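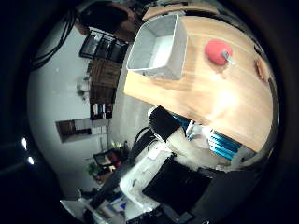

Treasa Ó Riain came to Bremum with two suitcases and a promise to her mother that she will stay one winter only. She stayed, and now she runs the small language school Firalero, where evening courses are given to adults who never liked school.

"I was also a bad pupil," she told me when we met on 3 Nov 2018. "I learned the rules of grammar and I could not buy bread."

Her lessons begin with talking. The students tell what they cooked, or which neighbor made them angry, and the book is opened after the break. Liam Kinsella, a retired bus driver, had difficulty with this method at first.

"I wanted a list of words," he said. "Treasa gave me a telephone and told me to call the dentist."

I asked her how many words a person needs for daily life. She answered without thinking long. "With 1,000 you can live. With 2,180 you can quarrel with your landlord. I know the second number because Liam keeps a notebook and he read it to me last week."

The rent is a worry for her, and the heating in the back room is old. Still, in spring she wants to open a course for parents, in the morning hours, when the children are in class.

And her mother? "She asks every Christmas if the winter is finished."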